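December 27, 2021

Clearing of the table at Kotstead, following the midday meal. Reusable items are assigned to the blue tray and waste to the bin at the right – the Fimside arrangement, retained since September.

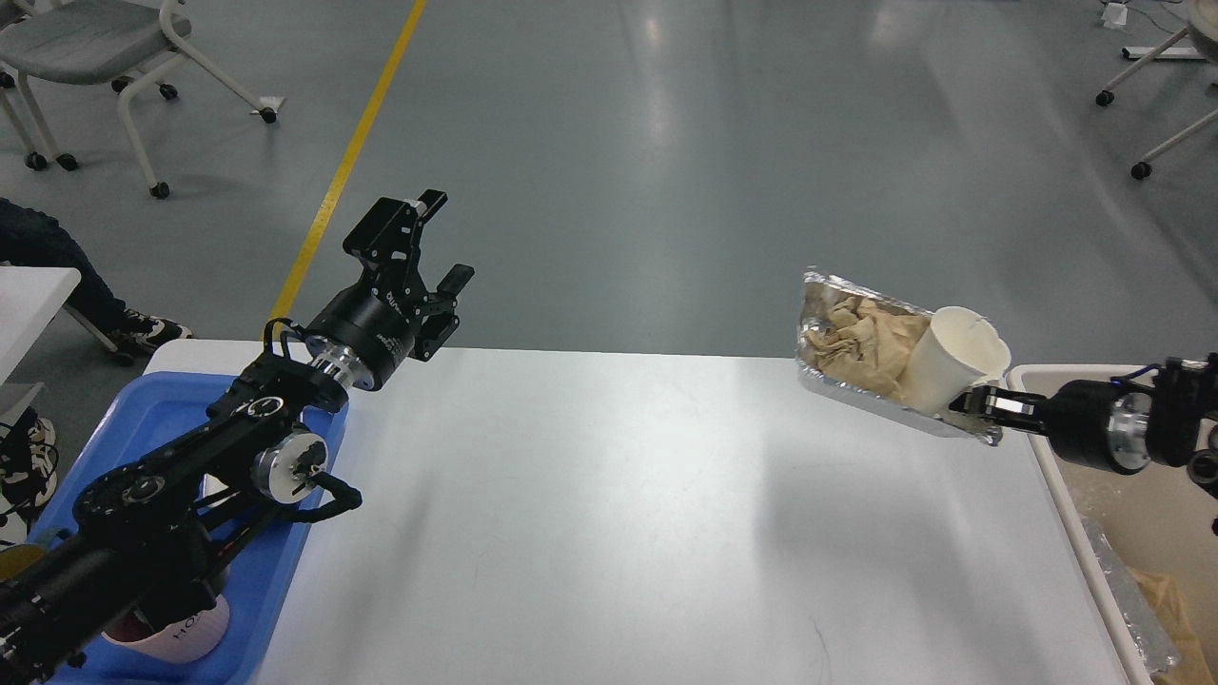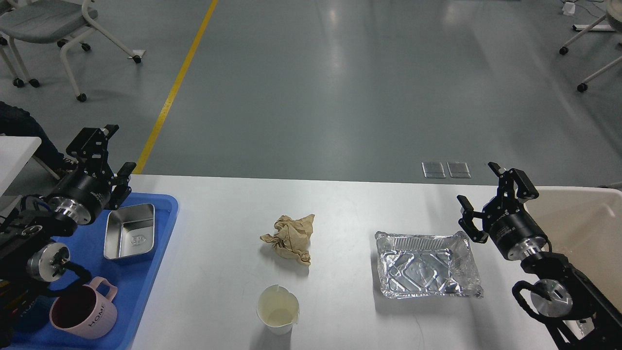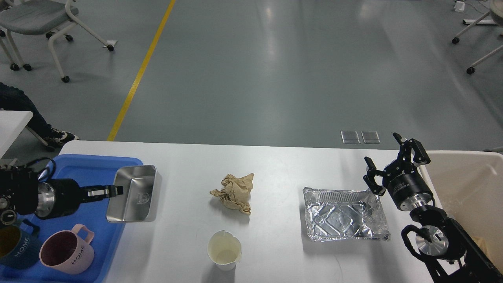 Are the mugs to be washed with the steel containers? They go in the same load, steel on the lower rack, as agreed with Gisela Dreßler.

Foil trays remaining in stock: 600. Paper cups to be reordered from Tumel, 20 sleeves.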